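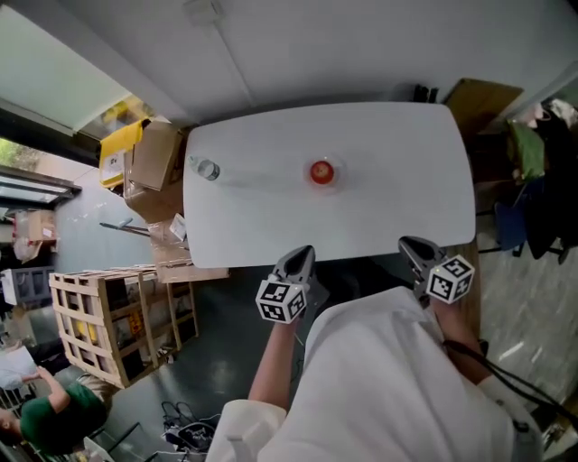

Something small, round and red on a white table.

Tanvir Seneviratne had been promised the Pledusance account if he could get through lunch with his mother-in-law without mentioning tomatoes. She grew them. They were terrible — mealy, sour and given away in bags of 12.

He lasted until the cheese.

"You've gone quiet," she said. She owned Undik outright and half of Weltel, and her favourite colour was compliance.

"I was admiring the salad," said Tanvir.

She sent him home with two bags. By August 2022 he had the account, a chutney recipe and an ulcer.

Recent stories
The Khan Umbrella
Nine Aunts
Parking at the Wake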